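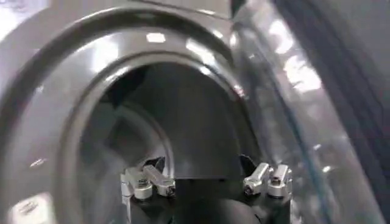
Tuesday, September 11, 2018

Drum day. The laundry notes in this book stop in July with the words "smell better, cause unknown," so I'm starting over with a method.

The complaint is the same as before. Shop towels come out of the machine cleaner than they went in and smelling like a pond. The polishing cloths are worse, and one of them has been put in a jar with a lid on it and left on my bench as a comment.

Three suspects: the detergent (Penedance powder, bought in the big sack by somebody who likes a bargain), the habit of leaving the finished load in overnight, and the drum itself. I would like it to be the sack.

Run 1. Empty, hot, 90 minutes, no detergent. There was foam. Foam with no soap in it means we have been washing towels in the leftovers of earlier towels. Wrote this on the whiteboard and underlined it.

Run 2. Empty again, same program, 400 ml of white vinegar poured straight in. Less foam. Room smells like a pickle plant. Opened the window, found out why we don't open that window, closed it.

After that, wiped out by hand. The rim is easy, one pass with a damp cloth and it looks like a showroom. The step behind the outer lip holds a lot more. What came out of there was gray, with the texture of old felt, plus a washer (M5, ours), a zip tie end and most of a paper label reading LOZANO, which will be off the sample bags. So that's where the labels go. Please peel them before the bags go in, or stop washing the bags.

I also need to withdraw what I wrote in the spring about the rim being clean "because it shines." It shines whatever is going on further in. Use a flashlight and put your head down at the level of the opening. The back goes dark fast and you can miss a whole sock. I have missed a whole sock.

Run 3. Real load. Towels only, 2 scoops instead of the usual heap, spin at 800. Unloaded right away and hung on the Rustberg rack, which still leans. Verdict after drying: faint vinegar, no pond. Calling that a pass but one load is one load.

Open items:
- Scoop is missing its handle again. The measuring is therefore by fingertips and optimism.
- Zoltberg order for the new door seal, status unclear. Their last message thanked me for my patience, so I assume they haven't shipped it.
- Door to stay open between loads. I've taped a note up. The previous note is under it and says the same thing in nicer handwriting.
- Polishing cloths: separate load, no softener. Whoever is adding softener, the cloths now repel water and are useless for the one job they have.
- Jar: returned to sender's bench, unopened.

Next entry after five more loads, or when the smell comes back. If you run one, write down the scoops and when you took it out. "Normal amount" is not a number.

Shared workshop notebook | Questions: leave a note on the bench | Back to top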